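Shift Notes: Two Arms in the Prep Kitchen

The contract kitchen where I keep the equipment running makes boxed lunches for office buildings. Since October we have had a two-armed prep cell from Jotero on the cold side, and I have been asked by people at other sites how it is going. Most of them want a yes or a no. I have neither, so these are my notes.

The cell runs on a controller from Plurau. Before it does any new task on our line, the task is built and run in simulation, and we get to look at the runs before anything is loaded. I was skeptical of this step. I now spend more time on it than on the hardware.

What the job was before

Cold prep was 4 people per shift. Two handled produce and buns, one portioned, one packed and labeled. Everyone rotated except the portioner, because the scale station was awkward to hand over in the middle of a batch. Rotation was every 60 minutes and it was the part of the day people cared about most. Holding and turning soft items for hours is hard on the thumb joint, and our injury log is mostly wrists and thumbs.

When the cell was announced, the crew assumed headcount would drop. It has stayed at 4 so far. I can't speak for next year's budget and I have said so when asked.

Reviewing the runs

Every second week we go through the simulated runs on the break room monitor. The prep crew attends on paid time, which took some arguing. They are better at this than I am. I look at joint limits and clearances. They look at the food. A cook will stop the playback and say the grip is too far around, or that the item should come in over the board from the other side, and in most cases the change goes into the next build.

The discussions tend to settle on small matters. One was whether the idle hand should stay up and open while the other one is holding something, or park low beside the board. The crew wanted it up, so that a person walking past can tell at a glance that it has nothing in it. The integrator wanted it low for cycle time. We went with up.

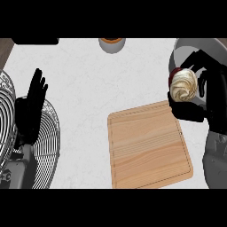

What changed on the floor

The portioner's job has changed the least. The produce and bun positions have changed the most. Those two people now load trays, watch the cell, clear faults and do the items the cell is not approved for, and that list is still long. Anything wet, anything with a loose skin, anything that arrives in a size we did not specify.

Fault clearing was not in anyone's job description. For the first weeks it was done by whoever stood closest, which meant the same person every time. It is now a named duty on the rota and carries a small hourly supplement. I would settle this before installation if I were doing it again.

Rotation got worse before it got better. With only some of the crew signed off on the cell, we could not rotate them out of it, and they spent whole shifts standing and watching. Complaints moved from thumbs to feet and boredom. We trained the rest of the crew and put the 60-minute rotation back.

Noise is lower than I expected. Cleaning takes longer than the vendor's sheet says – the covers come off easily enough, but drying them properly before refitting adds a step at close, and the closing crew was already short on time.

Open items

The fault log and the production log are still separate systems. The crew writes things down twice, or once, depending on the evening.

Glove covers for the hands are on order from Usero in a second size. The current ones bunch at the fingertips.

The next task up for review is tray loading. The crew has asked to see it run with a full bin and a nearly empty one, and I have passed that on to Plurau.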